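Second life for the office tower

When the accountants Riller moved out of their old building last September, they left 407 desktop computers behind. Most were seven or eight years old. All but two of them still switched on.

Firms replace their machines on a schedule, and the schedule rarely has much to do with whether the machines work. A lease ends, a new version of some program asks for more memory, and a whole floor is cleared over a weekend. What happens next depends on who gets the phone call.

In this case it was Meinir Morgan, who runs a small refurbishing business called Plomonell from a unit behind the bus station. She took the lot. By spring she had sold 300 of them, mainly to schools and small charities, at 82 pounds each. 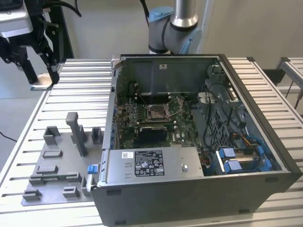 An office desktop with its side off. The power supply is the flat silver box.

Morgan's work is mostly cleaning and checking. Old drives are wiped or shredded, depending on what the seller has asked for. Memory is tested overnight. Fans are replaced if they rattle, and so is the small battery that keeps the clock running, which costs next to nothing and causes more returned machines than anything else.

"People think it's the chips that wear out," she says. "It's dust and cheap fans."

She prefers the plain office models to anything sold for games. They were built in large numbers, the parts swap from one to the next, and the cases open without much trouble - a thing she notices more as she gets older.

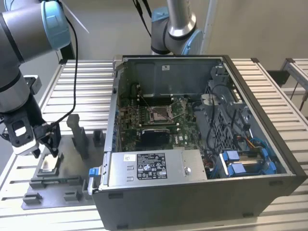 Money is the harder part. A new budget laptop can cost a school 405 pounds, so the saving looks easy, but many schools must buy from an approved list and few refurbishers are on it. Saton, a larger rival, spent two years getting its name added. Morgan has not applied. The forms ask for a full-time quality manager, and she has three staff.

She would like to see sellers made to offer working machines for reuse before they go to scrap. Cuypers, the recycling firm that takes what she cannot sell, pays by weight and does not ask whether a computer works.

A van from another office is due on Monday. She does not yet know what is in it.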